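Bücher ausmisten, Runde eins

Seit dem Umzug standen sie im Flur. Kisten über Kisten, alle mit meiner schlimmsten Handschrift beschriftet ("Bücher", "auch Bücher", "Bücher + Wasserkocher"), und jeden Morgen bin ich mit dem Schienbein an der untersten hängen geblieben. Letzte Woche hatte ich genug davon und habe endlich angefangen.

Vorgeschichte für alle, die neu hier sind: Wir haben in der alten Wohnung eine ganze Wand voller Regale gehabt, in der neuen passt genau eins. Es heißt Velia, hat 6 Böden und ist viel hübscher als das alte Sammelsurium, aber eben auch viel kleiner! Also muss einiges weg. Ich hatte mir vorgenommen, jedes Buch einmal in die Hand zu nehmen und ehrlich zu sein. Lese ich das noch mal? Hab ich es überhaupt je gelesen? (Bei den Reiseführern war das leicht. Bei den Krimis von meiner Tante überhaupt nicht.)

Die Hardcover waren schnell durch, die sehen ja auch nach Jahren noch aus wie am ersten Tag und lassen sich gut weitergeben. Schwierig sind die dicken Taschenbücher. Die habe ich in der Badewanne gelesen, am Strand, im Zug nach Burnbridge, mit Keksen dazwischen, und das merkt man ihnen an. Wenn man so einen Wälzer hinstellt und von oben draufschaut, gehen die Seiten auseinander wie ein Fächer, oben breit, unten schmal, und dazwischen lauter kleine Spalten. Ich mag das ja. Fürs Regal ist es furchtbar, weil so ein aufgefächertes Buch den Platz von zweien frisst. 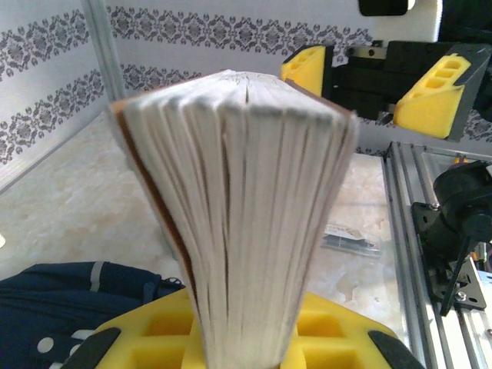

Chia-hao findet, ich soll dicke Taschenbücher überhaupt nie einzeln hinstellen: immer dicht an dicht, mit einer schweren Stütze am Ende, sonst zieht es den Block mit den Jahren auseinander, und irgendwann hat man lose Blätter in der Hand. Und wenn der Rücken schon schief ist, lieber eine Weile flach hinlegen und was Schweres drauf. Hab ich sofort ausprobiert, mit dem alten Atlas als Gewicht, mal sehen, wie das im August aussieht.

Mein System ist jetzt jedenfalls so: Was bleibt, kommt nach Größe ins Regal, die dicken Taschenbücher ganz nach unten und schön eng. Was weg soll, wandert in 2 Kisten, eine für den Bücherschrank an der Ecke und eine für Hsiu-ying, die hat sich die Krimis gewünscht (alle, auch die schlechten, ich habe extra nachgefragt). Ein paar Sachen liegen noch auf einem dritten Stapel, den ich lieber nicht benenne. Da ist zum Beispiel ein Roman mit über 1340 Seiten dabei, den ich dreimal angefangen habe und bei dem ich nie weiter als bis Seite 300 gekommen bin. Weggeben kann ich ihn trotzdem nicht! Das Lesezeichen steckt ja noch drin.

Apropos, zwischen den Seiten habe ich so einiges gefunden: eine Kinokarte, ein gepresstes Kleeblatt ohne Glück (drei Blätter) und einen Einkaufszettel, auf dem nur "Zwiebeln!!" steht. Den hab ich jetzt an den Kühlschrank gehängt.

Im Flur kann man inzwischen wieder normal laufen, wenn man sich ein bisschen schmal macht. Die Kochbücher kommen als Nächstes dran, davor graut mir schon. Wenn ihr einen guten Tipp für fettige Umschläge habt, schreibt ihn mir bitte in die Kommentare.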